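Mududgate: A Two-Finger Arm for Sorting Fruit on a Tabletop

Project report, workshop build
Norbert Kozma, Mariann Boros, Cauã Evangelista
Supervisor: Imre Antal

1. Purpose

The goal of the project was to build a small arm that can take single pieces of fruit out of a basket and set them down on a table without bruising them. The arm had to be built in the shared workshop with the tools already there, and it had to run from one desktop computer. Speed was not a requirement. The project follows the Takács arm from the previous year, which could lift blocks but had no camera and no way to limit its grip.

Work started in December with the base and shoulder. The old Takács base plate was kept. Everything above it is new.

2. Mechanical build

The arm has six joints. The shoulder and elbow use geared stepper motors with belts, and the three wrist joints use hobby servos. The base joint is driven directly through the original gearbox. Play in that gearbox was the largest single source of error, and shimming the output shaft removed most of it. What remains is handled in software by always approaching a target from the same side.

The gripper went through 2 versions. The first used a pair of curved fingers copied from a kitchen tongs design. They held round objects well but collided with the basket wall before they closed. The second version, called Flidia in the drawings, has straight black fingers that move in parallel on a single lead screw. Both fingers are driven by the same motor, so they stay centered on the wrist axis. The maximum opening is 91 mm.

Cable routing took longer than planned. The camera cable first ran outside the forearm and caught on the elbow bracket at full bend. It now passes through the hollow forearm tube and comes out behind the wrist, with a loop left over for rotation.

3. Camera

The camera is a small color module fixed to the wrist, looking along the fingers. A fixed camera above the table was considered and dropped, as the forearm blocked its view for most of each reach. The wrist camera has its own drawback: the fingers take up the two lower corners of the view. These corners are masked before any processing.

The start pose puts the basket in the upper left of the view, near the wall, and leaves most of the white table clear as the drop area. All runs begin from this pose with the fingers open. 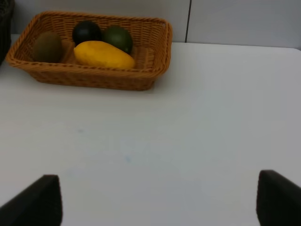
Page last changed: September 23, 2025

The fruit set was chosen for differences in color and shape. The long yellow piece is the easiest to separate from the tan weave. The brown one at the left end of the basket is the hardest, as its color is close to the wicker where the light is low. The nearly black one gives a clean outline against the basket but blends into the green one beside it when exposure is set too short. Exposure was therefore locked by hand at the start of each session – automatic exposure shifted whenever the arm moved toward the wall.

Pieces in the back row are partly hidden by the yellow one in front. The software takes the front piece first, returns to the start pose, and looks again. No attempt is made to guess the full outline of a hidden piece.

4. Control software

The control program, Rarnance, runs as a simple loop: look, choose, reach, close, lift, place, return. Each step has a time limit, and passing the limit sends the arm back to the start pose. Color regions are found first, then a box is fitted to each region, and the fingers are turned to close across the short side of the box.

Grip force is estimated from motor current. The limit was set by closing on a kitchen scale wrapped in foam, at 18 different current values, and choosing the highest one that left no mark on a ripe plum. Gergely Medve wrote the logging code and the plots used for this step.

5. Problems found

The basket is light and slides when a finger touches the rim. Rubber feet helped. A path that enters from straight above helped more, but it puts the elbow close to its upper limit at the far side of the table.

The depth of each piece is not measured. The program uses a fixed height for the fruit layer, so a tall piece is gripped near its middle and a flat one near its top. A distance sensor between the fingers would fix this, and there are spare pins on the wrist board for one.

6. Remaining work

The lead screw cover has to be reprinted with a wider slot. The masking of the lower corners is still a fixed shape and should follow the finger opening. Imre Antal has also asked for a stop button that cuts motor power directly, on the front of the bench. The relay is wired – the button housing still needs to be mounted.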